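Money Fair at Trovley – quick notes before I forget it all

Got back late, typing this up from the backs of handouts, so excuse the mess.

First thing: parking. Lot was full by 9:30 am. Ended up on the grass behind the feed store and walked. Go early or take the shuttle from the library, it's free and it runs every half hour.

Went for one reason, the Stesow talk. Stesow is a small fund shop, two floors over a dentist, and I've had a little money with them for three years. Wanted to hear why the fees went up in August. Room was set for 100 chairs and they were all taken, people standing along the back. Slides were hard to read from where I was. Talk itself was fine. Short version – they moved about a third of the bond side into shorter stuff, trading costs went up, and they passed that on. On a $10,000 account it works out to 30 dollars a year more than I paid before. Not huge. Still would of liked a letter.

Asked from the floor if the fee comes back down once the switch is done. Answer was "we'll review it in spring." Wrote that down word for word.

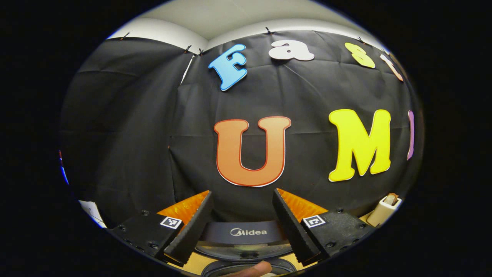 Then the stock pick panel, which ran long. Four people, three of them in love with dividends. The fourth kept bringing up small caps and getting talked over, shame, I wanted to hear more from that one. Only thing I starred in my notes: check how much of a dividend is being paid out of borrowed money before you get excited about the yield. You can find it in the cash flow statement, not the front page summary. Most of the room was writing that down so I guess I wasn't the only one who'd been skipping it.

Lunch. Line was long, coffee ran out at one. Bring a sandwich.

Afternoon was the hall with the tables. The ones I stopped at:

Varia – retirement planning software. Sat through the demo. You put in your age, savings, what you spend, and it draws you a fan of lines. Nice to look at. Asked what inflation number it uses and had to wait while they looked it up. You can change it, it's under settings, second tab. Costs 300 a year, which for me is too much for something I'd open twice. They do a free month and I might use that just to run the numbers once and print them.

Won – budgeting app, the cheap one. Free for one account, pay if you want to link more. Signup took me under five minutes standing at the table. Categories are a bit dumb, it filed my property tax under "home decor." Fixable by hand. Keeping it for now.

A couple of annuity tables too. Took the brochures, did not give my phone number. Advice for first timers: make a throwaway email before you go. Every raffle box wants one.

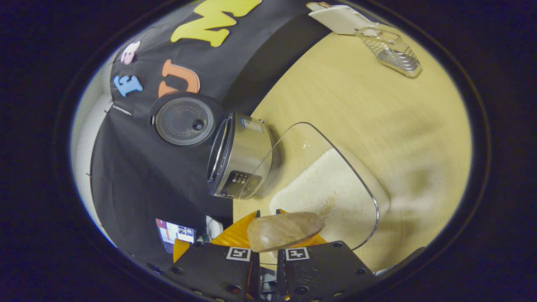
Brown, oblong, either a roll or a potato.

Last session was index funds versus paying somebody to pick. Heard most of it before. One useful bit on taxes though – if you're switching out of a fund in a regular account, look up when it pays its year end distribution before you buy the new one. Buy the day before and you get a tax bill on gains you never saw. I did exactly that two years ago and didn't know why until this afternoon. So that one stung.

Crowd: the sign at the door said 900 registered, felt like less by three o'clock. Older than me mostly, a few college kids in the front rows who asked better questions than the rest of us.

Things I still need to do:
Call Stesow, ask for the fee change in writing
Pull the payout numbers on my two utility stocks
Run the Varia free month, then cancel, put the cancel date on the calander
Find the distribution date for the mid cap fund

Entry was free if you signed up ahead, ten bucks at the door. I'd go again for the talks and skip most of the tables. Handouts are supposed to go up on the fair's page next week, the bond one has the table I couldn't read off the slide, so I'll add the numbers to this post when I have it.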